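Les pinces de chez Statuletti ont repris le travail

J'ai passé ma matinée de vendredi dans l'atelier de Statuletti, et je peux vous dire que ça bricolait sec ! La paire de pinces à main numéro 11, celle qui sert à enregistrer les gestes du projet Endero (ranger un lavabo, attraper une brosse à dents, ce genre de choses), était à l'arrêt depuis deux jours. Le doigt gauche fermait de travers et le suivi décrochait dès qu'on tournait un peu le poignet.

Le verdict est tombé assez vite : un cube de marqueurs avait pris du jeu sur son support. Une vis, quoi. On l'a resserrée, on a nettoyé les faces imprimées au chiffon doux, puis on a changé les patins des doigts, qui commençaient à glisser sur le plastique. Les neufs viennent de chez Van der Linden, et j'avoue que je les trouve bien plus agréables en main que les anciens.

Restait l'étalonnage, et là il faut de la patience... On ouvre, on ferme, on recommence, les deux pinces bien en vue de la caméra de tête. Au premier passage, 34 images rejetées. Au deuxième, plus une seule ! Le compteur de la paire affichait alors 1714 cycles, chiffre reporté dans le cahier d'entretien (à la main, j'adore).

Les enregistrements reprennent donc côté salle de bains, et une seconde paire part en révision à Kistham en avril. 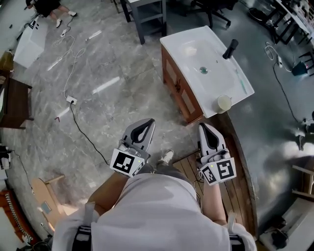 Faut-il refaire l'étalonnage après chaque changement de patins ?

Chez Statuletti, on le refait à tous les coups, même quand un seul doigt a été démonté.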